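The Drurkum crossing is open again

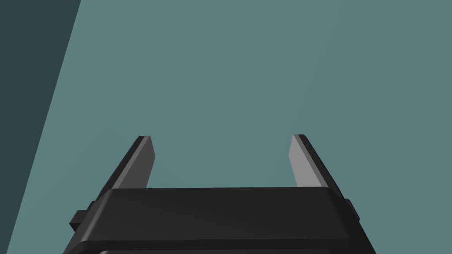 Mornton and Drurkum Twinning Club – Members' Blogs

I had the radio on while I was doing the potatoes and very nearly missed it. It was the last item before the weather, two sentences if that, and then they were on to the rain. The Sethi bridge is open! I stood there with the peeler in my hand and shouted up the stairs, and got a "what?" back, and had to shout it again.

For anyone who has wandered in from elsewhere (hello), Drurkum is the town we're twinned with, and it has the great bad luck to sit on a river that two armies spent a good while shelling each other across. The ceasefire came in the spring of last year but the bridge stayed shut, with soldiers at both ends and a strip in the middle that neither side would let the other one clear. It was closed for 509 days. I know the number because they gave it out on the Drurkum town page, where somebody had been putting it up every morning with no comment at all, just the number. I used to look at it with my tea.

I lived there for two winters in my twenties, teaching English very badly to people who were mostly too polite to say so. My room was on the east bank and the school was on the west, so I walked over that bridge twice a day, usually late and usually with a bread roll in my coat pocket. It isn't a handsome bridge. It's concrete and it rattles when a lorry goes over. There was a kiosk at the west end that sold batteries and sunflower seeds and one kind of chocolate, and I'd love to know whether it's still standing, but I haven't been able to find out.

What the shutting meant, in ordinary terms, was a detour. The next crossing is 40 kilometres upstream, and for most of the time you needed a permit for that as well, which you had to apply for in an office on whichever side you weren't. The hospital is on the west bank. The big market and nearly all the farmland are on the east. My old landlady's family ended up split down the middle, and they did what a lot of people did, which was go down to the water in the evening when it was quiet and wave. You can shout across at the narrow bit if there's no wind. She wrote to me once that her grandson had learned to walk over there and she'd watched him do it through binoculars. I've never known what to write back to that and I think I sent her something about the garden.

So, the terms, as far as I can make them out from the news and from people's messages. It's foot traffic only to begin with, from six in the morning until six at night. You show an identity card at each end and you can take what you can carry. No cars, no carts, and nothing over a certain weight, though I've seen three different versions of what that weight is. Monitors sit in a hut in the middle. In the first week 2947 people crossed, and I keep trying to picture that on a pavement where I used to have to turn sideways for a pram.

I don't want to get carried away. I've done that before, when the first truce was signed, and I went round telling everyone it was over, and it fell apart in nine days. There was shooting further down the valley as recently as August. The prisoners haven't all been exchanged. The two sides can't agree on who pays to clear the fields by the river, and until they do those fields are no use to anybody, and it's good soil too. A friend who reads far more about all this than I do thinks the bridge was opened so that both governments would have something nice to show the people who lend them money. Well, maybe. I'd still have it open.

I did get a bit cross with the coverage here, what there was of it. One paper had the river running the wrong way on its map. Another called Drurkum a village! It has a theatre and a tram (all right, it had a tram) and a football team that once lost to ours 4-1 on the recreation ground and then drank the bar dry. I wrote in about the village thing. They haven't printed it.

On our side, the parcels can start again, and that's the practical bit for members who've skipped down to find it. The post is going as far as the west bank now and can be carried over by hand from there. Please keep them small, as somebody is going to have to lug them. Reading glasses, children's socks, seeds and AA batteries are what people have asked for. No medicines, please, we had a lot of trouble with that last time. You can drop things off at the Plastwood library at the desk on the left, or bring them along to the next meeting.

We've also got the letters to think about. When the bridge shut there was a sack of them that had come back marked undeliverable, and more kept turning up, and altogether there are 1002 sitting in boxes in the back bedroom of a very patient member. Some are from primary school children who'll be at the big school by now. Do we send them on as they are, or ask people whether they want to write a fresh one? I'd send them. I'd have loved to get an old letter when I was there, even one about somebody's hamster. But there are members who feel strongly the other way, so have a think and leave a comment.

I rang my landlady's number that same night, not really expecting anything. It's been dead for most of a year. It rang, and a young man answered, and my grammar fell to pieces completely, but I got across who I was and he said she was out. She'd gone over the bridge after lunch and she wasn't back yet. I said I'd try again tomorrow.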